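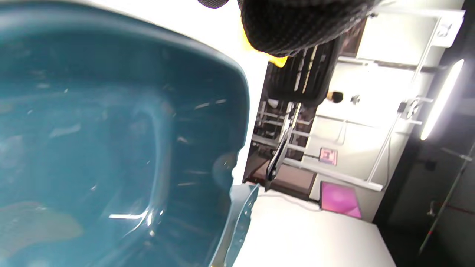 Housewares Sorter and Packer (part-time, fixed term)
Clindovora, Lapointe site

Clindovora handles returned and surplus plastic housewares for shops and kitchen suppliers. The Lapointe sorting room has openings for 4 sorters for a term of 6 months, starting in August.

Duties

Unpack mixed cartons of bowls, baskets, colanders and storage tubs. Check each item for cracks, deep scratches, stains and warped rims. Grade it A, B or C on the Gresow grading sheet. Light surface scratches inside a bowl are grade B. Cracks at the rim or handle are grade C in all cases.

Nest items by diameter and color, rim up, and place them on the assigned rack. 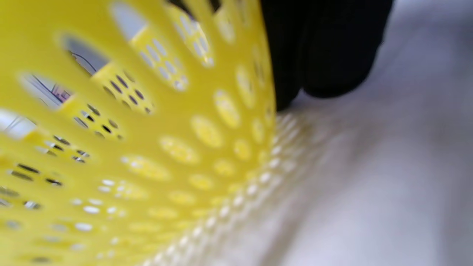
Perforated baskets are graded separately from solid ware. Hold the basket up to the light and check the openings for leftover molding plastic, splits between holes and trapped dirt. Baskets are stacked no more than six high, and never inside solid bowls.

Record the item code and grade for each carton in Holtotent, the stock program used at this site. The current housewares list has 261 item codes. Training on the program is given during the first week.

Requirements

Able to stand for a full shift and lift cartons to shelf height. Normal or corrected color vision. Able to read and fill in forms in English. Warehouse experience is useful but not required. Knit work gloves are supplied and must be worn at the sorting table.

Hours and pay

Shifts run from 7:00 a.m. to 1:00 p.m. Pay is hourly and is discussed at interview. Sorters who complete the full term receive a payment of $2,000 with the final paycheck.

How to apply

Send a one-page work history to Jacinto Pacheco, Staffing, Clindovora. Questions about the work itself go to Eustaquio Tovar, shift lead. Applicants selected for interview will grade one mixed carton under supervision.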